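Why Did the Robot Grab the Couch?

Robots in movies go wrong in exciting ways. Their eyes turn red, and somebody has to run down a long hallway. Real robots go wrong in ways that are much less exciting. They stop. They spin in place. They hold on to something and won't let go, like a toddler with a cookie, except that a toddler can be bribed.

This is the story of a robot called Lightfoot, which has no feet, and the day it tried to fold the furniture.

What is Lightfoot supposed to do?

Lightfoot works at a workshop called Stument. It has two arms, and each arm ends in a gripper. A gripper is a robot's hand, only simpler. You have four fingers and a thumb on each hand. Lightfoot makes do with two hard fingers that open and close like a pair of kitchen tongs.

Its job is to pick up clothes and fold them. You may think folding clothes is easy. You may also have a drawer at home that says otherwise.

For a robot, clothes are about the hardest thing there is. A brick is the same shape every time you look at it. A shirt is a different shape every time anybody breathes on it. It has an inside and an outside, it hides its own sleeves, and it lies nearly flat, so there isn't much to grab.

What went wrong?

Lightfoot was reaching for a piece of clothing on a padded seat. It had to lower a gripper, close its fingers on the cloth and lift. It lowered the gripper. It closed its fingers. It lifted, and the cloth stayed where it was, because Lightfoot had pinched the seat cover as well.

A person would have felt that straight away and let go. Lightfoot did what its program said to do when something feels heavy, and pulled harder. There was a noise. Chelsea Parsons, who was looking after the robot, described it as "the sound of a very expensive zipper."

Then she pressed the big red button, and we will get to that.

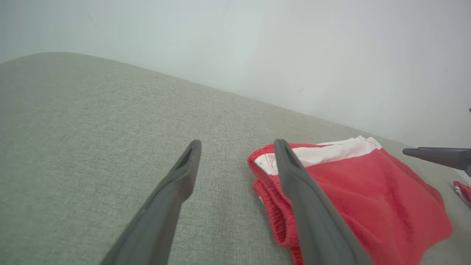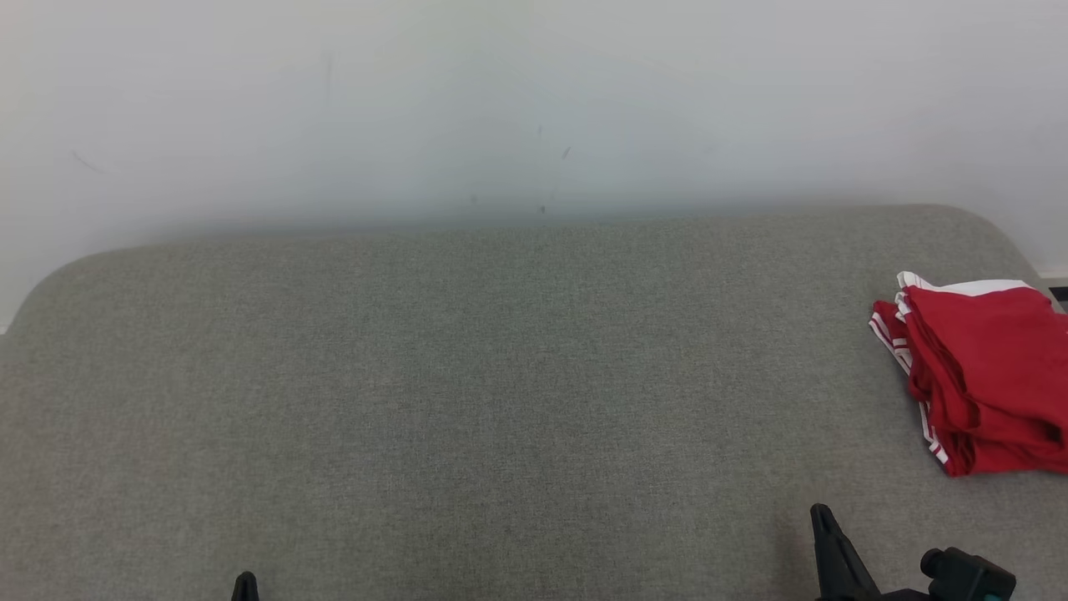

Cloth on top of cloth is a nasty puzzle for a machine, and the answer depends on how well it can tell where one piece stops and the next one starts. Color is a help. Bright red clothing on a gray seat is easy to spot, even for a robot having a bad morning. Depth is the hard part. Looking down from above, a camera can find the edge of the red quite well and still be wrong about how high the red is, and a fold may be no thicker than a few sheets of paper. Go too high and the fingers close on air. Go too low and you are holding the couch.

How did they find the problem?

Graham Inskip, who fixes things at Stument, read through the robot's log. A log is a diary that a machine keeps about itself. It is very truthful and very dull. Lightfoot's said that the seat was lower than it really was.

The reason was a bit embarrassing. The old seat had been swapped for a thicker one, and the people forgot to tell the robot. So Lightfoot kept reaching down to where the old seat used to be. You would do the same if somebody moved your stairs in the night.

Graham gave it the new height and a new rule: if the pull gets too strong, stop, open the fingers and wait for a person. Then they tried 100 pickups. The first 64 went perfectly. On the next one, Lightfoot felt a strong pull, stopped, opened its fingers and waited. It had caught the seat again, but this time it knew what to do about it, and the seat cover lived.

What is the big red button?

It is called an emergency stop. Press it and the arms stop moving. It doesn't ask if you are sure. Every person who works near Lightfoot learns where the button is before they learn anything else, including where the snacks are.

If you ever visit a place with robots, stay outside the line on the floor while the arms are on. A robot that can't tell a seat from a pair of shorts might not be too clear about your sleeve either. Keep your hands back, even when the robot looks as if it is only resting. It could be waiting for its next instruction, and it won't clear its throat first.

More from this series
Why Does a Robot Need a Nap? (Batteries)
The Wirance Elevator That Skipped a Floor
How Eseck Lost a Sock
What Is a Sensor, and Why Is It Dirty?

Questions from kids and patient adults: ask at the Stument front desk. © Stument. Back to top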